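The maker behind the Bugti gripper built it at a kitchen table in May, and says the kitchen has not forgiven anyone. "Version 3 ate 36 screws and my weekend," the maker says.
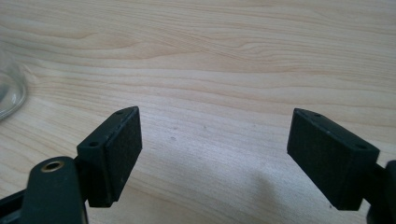
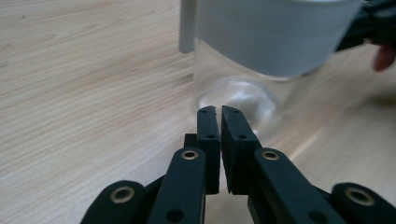
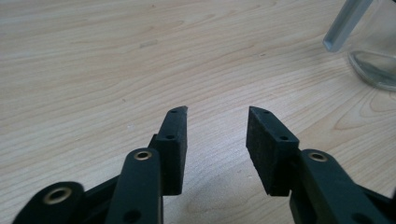 Pivots are the favorite topic. "My first ones wobbled like a shopping cart." The brass-colored rings in the arms get a fond word. "Jewelry, basically. My one vanity." Next comes a motor, if Clonico ever ships it. "I've been promised Tuesday. They didn't say which."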